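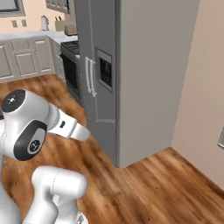
I want to make the case for the small refrigerator, and I'd like to do it before I lose everyone who has just come home from a big shop with a trunk full of bags.

For eleven years I had one of the giants. It held everything, and I mean that as a complaint. When we moved to the upstairs apartment in Mulldale the kitchen had a gap meant for something much narrower, so we bought a little secondhand Drina that comes up to my shoulder and hums in the evening. I sulked for a week. Then I started cooking better than I had in years!

With a small fridge you can see what you've got. Half a cabbage sits there at eye level, looking at you, and by Thursday's-soup logic (my mother's term for any soup made out of guilt) it becomes dinner. In the old one a cabbage could slide behind the pickles and stay there until November. I used to find three open jars of mustard at a time. I love mustard, but I don't love it in triplicate.

My friend Ginette Després has cooked for a living most of her life, and she thinks I'm overdoing it. Her view is that people waste food because they're tired, and a smaller box won't make them less tired. She has a point, and I've thought about it a lot. On a bad evening I've stood at the open door and wished for a lasagna from some earlier, more organized me. But being tired was exactly when the big fridge beat me. I'd open it, see a wall of stuff, fail to find a meal in it and order noodles. Now I open the door and there are eggs, a bit of cheese and the cabbage. The decision is made! I'm eating ten minutes later.

The other thing I didn't expect is how much I'd enjoy shopping. I go to the market on Girard Street every 2 or 3 days, on foot, with one bag. It's a ten-minute walk and I buy what looks good – a bunch of radishes, some fish if it's a treat week, whatever bread is left. Rosaire Sawatzky at the vegetable stand now tells me what's coming in next, and he has talked me into celery root, which I had avoided my whole life and now eat mashed with far too much butter. I never once talked to anybody about celery root when I was pushing a cart the size of a canoe.

I know this doesn't suit every household. If you have four teenagers, or the nearest store is 50 miles off, please keep your big fridge and fill it to the top. If you work nights, same thing. And shopping little and often can cost more when the bargains all come in family packs. I do miss the cheap sack of carrots. What I've done is go halves on it with the neighbors downstairs, and that has led to a standing swap of leftovers on the back steps, most of them theirs and most of them excellent. Their bean stew is worth the rent.

What bothers me is that a large fridge has become the thing you're supposed to want, even for two people in a small place. Look through apartment listings and it gets its own line, up there with parking. I read one that gave the fridge more words than the bedroom. Meanwhile the pantry shelf, which is cheap and silent and perfectly happy to look after onions, potatoes, squash and half the sauces we chill out of habit, gets no mention.

So if yours breaks down one of these days, try a smaller one before you replace it like for like. Borrow one if you can. Or do what my sister did and simply leave 2 shelves of the big one bare for a month – she put a bowl of lemons on one of them because it looked lonely, and she still hasn't filled the other.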